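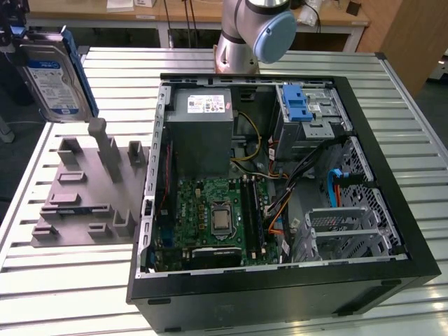
Civeck 278 Replacement Power Supply

Standard size unit for desktop tower computers
Sold by Sumampouw Parts, Bistport

The Civeck 278 is a plain replacement supply for office and home towers. It fits cases that take a standard full-size unit with four rear screws. It does not fit slim desktops or the Nunia small case, which need the shorter bracket model.

Specifications
Input: 100 to 240 volts, 50/60 Hz
Cooling: one rear fan
Drive connectors: 5
Main board connector: 24 pin
Finish: bare gray metal
Power cord: not included

In the box
Power supply, four mounting screws, printed instruction sheet. Units shipped before August came with a bag of cable ties. These are now sold separately.

Before you order
Check the length of the old supply as well as the screw pattern. Some older towers have a drive cage that sits close behind the supply, and the cables need space to bend. Compare the wattage on the old label too. If your graphics card has its own power socket, this is the wrong model — look at the Civeck units with a separate card lead.

Fitting
Shut down the computer, switch off the old supply and unplug the cord. Lay the case on its side and take off the side panel. Disconnect the board and drives before you remove the rear screws. Never open the supply itself.

Returns
Unused units can come back within 60 days in the original box. Opened units are tested at our Bistport counter first, and a faulty one is exchanged for the same model. We do not refund shipping on orders for the wrong size.

Page updated Apr 10, 2018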